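Lisa kitchen task set: data card and equipment planning notes

Project: Lisa
Maintained by: Emier
Version: 6
Last revised: April

Summary

Lisa is a collection of recorded dish-handling tasks. Emier put it together to help small labs decide what to buy before they commit to a kitchen setup of their own. The recordings are one half of the release. The other half is the equipment list, the purchase order templates and the notes below, which cover what we spent money on and what we would order differently.

The tasks are short: pick up a plate, move it, place it in a rack, open or close the dishwasher. Only plates and racks count as scored objects.

Folders

recordings/ synchronized video and joint data
budget/ spreadsheets, one per purchasing round
quotes/ supplier quotes with prices removed
spares/ parts log and reorder levels

End effectors

Two kinds were budgeted, soft fingers and a jointed hand. The soft fingers are ribbed and flexible, and they are the ones used for plates in the rack tasks. Order the coupling hardware at the same time as the fingers. We put them on separate purchase orders and the second one sat in a queue while the first shipment was on the shelf.
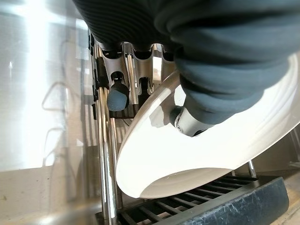 How many spare fingers should a lab order to start with?
Order six for each gripper. Keep two on the bench and the rest in sealed bags, and reorder when you open the last bag.

The supplier for the first round was Titeleck. Later rounds were split between Titeleck and Hashemi so that one late shipment would not stop the work. Splitting the order cost us the volume discount. In the budget spreadsheets this shows up as a separate line called "second source".

Kitchen fixtures

We recommend costing the kitchen as its own item. Labs tend to put the arms in the capital budget and then try to cover the counter, sink and dishwasher out of supplies, and the supplies budget runs out. A full-size counter with a sink set into it and a dishwasher that opens beside it is enough for every task in this set. Leave floor space in front of the dishwasher for both the pulled-out rack and the arm.

Plates are cheap, but buy them all in one batch. A change in rim shape partway through recording means a new object entry and a new round of labelling.

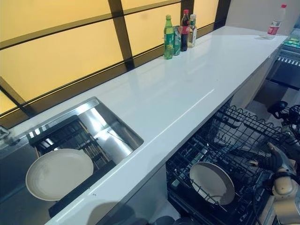
What should be ordered first, the robot or the kitchen?
Order the robot, then have the kitchen built during the lead time. Our arms took 20 weeks from purchase order to delivery, and the cabinetry took seven.

Do not finalize the counter height until you have the mounting drawings in hand. Ours came late, and the cabinet maker charged a return visit to change it. The charge is listed in budget/ under round 2.

Hands and cabling

The jointed hand is the most expensive single part on the list after the arms themselves. It is used for the dishwasher door tasks. If your work is limited to plates, you can leave it out of the first round and add it later, as long as the wrist mount is specified for both.

Cabling was under-budgeted in every round. Allow for longer runs than the floor plan suggests, plus one full replacement set.
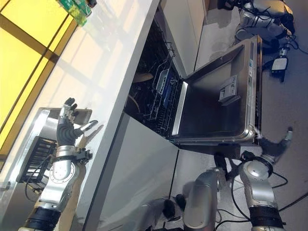
Replacement sets should be labelled at both ends before they go into storage. We also suggest a small allowance for cable covers and floor clips, which we bought at retail prices after the main order had closed.

Running costs

Budget a service visit every 24 months for the arms, and check whether travel is included in the quote. Hashemi quotes it separately. Insurance, power and disposal of worn parts are in budget/ under "recurring".

Known gaps

Glasses and pots are not scored objects in this version.
Installation labour was done in-house and is not costed.
Freight is given for road delivery only.

Licence

Recordings and spreadsheets may be used for research and internal planning. Supplier quotes may not be redistributed.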